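Cable rules for two arms at a kitchen sink

In May I wrote that I would put our house rules in one place, and then I didn't do it. Dima Atallah reminded me twice, so today I sit down with my tea and I do it.

Our rules are on one page. The older version from Flurkbridge had 63 points and people stopped reading after the first ten, me also. Yi-an Kwon and I cut it to 19, and I think it can still become shorter.

The rule I care about most is the one for cables. Before each run, one person moves both arms by hand through the full reach and watches only the cables. A loop must be long enough for the wrist to turn, but it should not be able to catch a faucet or the handle of a fork. If you are not sure, you stop and tie it again. This takes time and I know it is boring.

The second is about speed. Near the dishes we stay under 45 percent of the normal limit, for both arms, also when only one of them is working. Samer Hattar thinks this is too careful. He may be right for plastic, but I don't want to have one number for plastic and another one for ceramic – people will mix them.

Third, cabinet doors. A door under the counter is written down as open or closed before the start, and then it stays like this until the end. Last month we had notes from two people which did not agree, and we lost an afternoon.

What I still don't have is a good rule for who may press the stop button. For now I write "anyone in the room", and Nizar Khalaf will read the page on Monday.
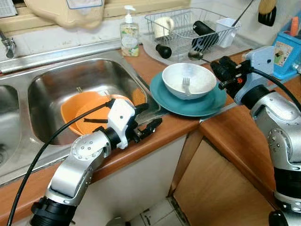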